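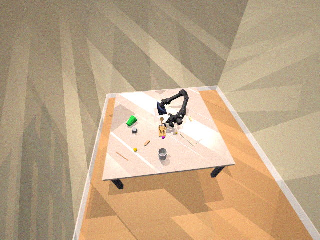
Recording your first set of demos in sim

Last time we got the arm loaded and moving, so I'm assuming you can open your table scene, jog the arm with whatever controller you have, and hit record without the thing crashing. If you can't, go back and do that part first. I'll wait!

My setup is the one I call Lamlow, a single black arm on a white square table with a bunch of small stuff spread over it. Cups, balls, a block, a wooden tray with little partitions. You don't need the same objects. You do want a mix of shapes, though, and I'd include at least one thing that rolls and one thing that's annoying to pick up (thin sticks are great for this, and by great I mean awful).

Step 1. Pick one task and write it down

Write the task as a sentence, in a text file, before you record anything. Mine for this round is "put the magenta ball in the tray." I used to skip this and then change my mind halfway through, and I'd end up with a folder where half the episodes put the ball in the tray and the other half put it in the metal cup. The learner has no idea what to do with that. Neither did I, a month later.

Step 2. Decide what gets shuffled

Between episodes I move the objects. The tray stays in front of the arm's base, and everything else can land anywhere the arm can reach. I also let cups tip over. A green cup on its side is a perfectly good thing for the policy to see, and if every cup in your data is upright you'll be sorry the first time one isn't.

Fares Sabbagh talked me into shuffling the lights too. I was lazy about it for ages because the streaks on a glossy tabletop look kind of ugly, but go ahead and let them be ugly. Move the light, change the angle, let the shadows fall across the floor and up the walls. Just keep the object colors the same while you're getting started, or your task sentence stops making sense.

Step 3. Do some throwaway runs

I do 7 warm-up episodes and delete every one of them. Your hands need a few tries to settle down, and those early runs are full of little stops and wiggles that you don't want copied.

Step 4. Record

Reset, shuffle, record, do the task, stop. A few habits that help:

Start moving right away. Long pauses at the start teach the arm to sit there.
Come down on the ball from above, and open the gripper before you get close.
If you miss, back off and try again in the same episode. I keep these! A clean recovery is worth having.
If you knock something off the table, stop and throw that one out.
Back the arm away from the tray before you stop recording, so the ending looks the same every time.

I got 53 episodes in my first sitting, and by the end my thumbs were done. Take a break well before that. You can see in the playback exactly where I got tired, all the paths get sloppy and curvy.

Step 5. Watch them back

Yes, all of them. Play them at double speed if you want. I tossed 9 from my batch, mostly ones where the ball bounced off the edge of the tray and I'd hit stop without noticing. Two had the ball starting inside another object, which is a shuffle bug. If you get that, add a minimum distance between objects in your reset code and let physics settle for up to 2 seconds before recording starts.

Step 6. Name things so you can find them

One folder per task, with the task sentence file sitting inside it. Save the random seed with every episode as well. Joana Cordeiro asked me in May to replay one odd run and I couldn't rebuild the layout, so now the seed goes in the file name where I can't lose it.

Before you train, hold back a handful of episodes and don't touch them. Pick ones with layouts spread all over the table, including a couple with the ball close to the corners. I'll use mine in the next part, when we fit a small policy and find out how badly it does with the ball hiding behind a cup.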